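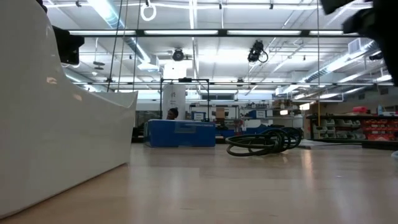 How long should a designer bio be for a financial services client?
Keep the main version under 700 characters, and write a shorter one of 300 for proposals and speaker listings.

Most branding people write their bio once and paste it everywhere. Banks, brokers and fund managers read it differently from other clients. The person opening your proposal may work in compliance and have no background in design. They want to know who you have worked for, what you delivered and whether you understand their approval process.

Before you start

Open a blank page and list every financial client you have worked with. Next to each name put the type of firm, the work you did and the year it ended. Check your contracts for confidentiality clauses. If a client can't be named, describe it by type, such as "a regional savings bank."

Step 1. Write the first sentence

State your name, your job and your field. Leave adjectives out for now.

"Carola Thiele is a brand designer who works with asset managers and insurance brokers."

Step 2. Add the clients

Choose names the reader is likely to know, and group them by type of firm. If you worked there as part of an agency team, say so.

"With the agency Teuber, she worked on the identity for Clillero and the investor reports for Jondano."

Step 3. Say what you made

"Branding" can mean a logo or two years of work. Name the pieces: annual report, pitch book, fact sheet templates, website, signage.
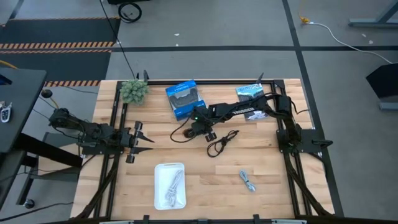 If the list runs past one line, drop the smaller items and keep the ones closest to the job you are bidding on.

Step 4. Handle results with care

Don't claim that a redesign brought in assets or raised returns. Many firms will strike that line, and some will ask you to take it off your own site too. Stick to what you can show, such as the number of templates delivered or the languages covered.

Step 5. Cut it down

Copy the long version into a new file and remove the oldest client, then the education line, then anything about hobbies. Gintarė Strazds at Carkmont got hers from 700 characters to 425 this way and needed one more pass to reach 300.

Step 6. Get it checked

Send both versions to any client you name and ask for approval in writing. Save the reply with the bio. Put the date of the last edit in the file name and go over the client list again each June. Firms merge and change names, and an old name in the first paragraph is easy to miss.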